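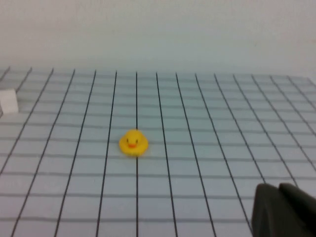

Dorottya Mészáros wrote:
> I went through the notes on the arm trials and I keep landing on the same
> question. If the bench work goes to the arm, what is left for the people
> on earlies? At Dornell we were promised the job would get "more
> interesting" and what we got was two people doing the walking for four.
> Has anyone on your floor been told, in writing, what their day looks like
> once it's in?

Fair question Dorottya, and no, not in writing. I've asked twice.

I can tell you what it's like so far though. I've been at Kostska 21 years, mostly on returns (kitchenware, toys, chargers, whatever comes back through the door), and since May I've been spending my mornings at the trial table. My job used to be pick it up, look it over, put it where it goes. Now a fair bit of it is setting things out, watching, and writing down what went wrong. The arm has no feel for what's in front of it the way your hands do. A soft toy, a block and a saucepan lid are three separate headaches, and I reckon lids are the worst, all that shine and one little knob to get hold of.

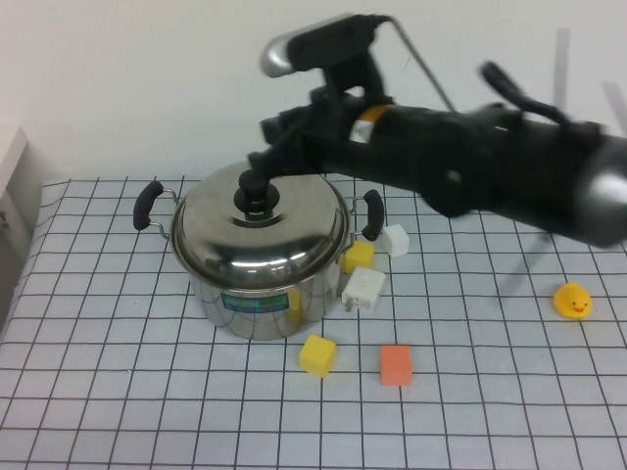 Senad Nedeljković

So that's the sort of work I mean, pots with lids and the small odds and ends mixed in together. We did 189 tries in the last round and I logged every one by hand, which I've complained about to anyone who'll listen!

What's changed for me personally: my wrists are better, no argument. I sit more than I'd like. I also talk to people less, and I didn't see that coming. At the old benches you had someone across from you all shift and you'd sort out half your problems (and theirs) over the top of a carton. At the trial table I've got a screen and a clipboard.

The younger ones are keener than I am. A couple of them have already done the Skimatard course and can change the settings themselves without ringing the supplier. Good on them, but it's a different job and it's still being paid at the old rate. That's what I'd be pushing on if I were you, before it's bolted down and running. Janevski got a new classification out of theirs, as far as I know, but only after it had been going for around 4 months, and the back pay was a fight.

Could you send me whatever Dornell gave you at the start, even the glossy stuff? I'd like to put it beside what we've been told here and see how much of the wording matches.

I'm on earlies till the end of the month so best to catch me after 2.

Cheers
Senad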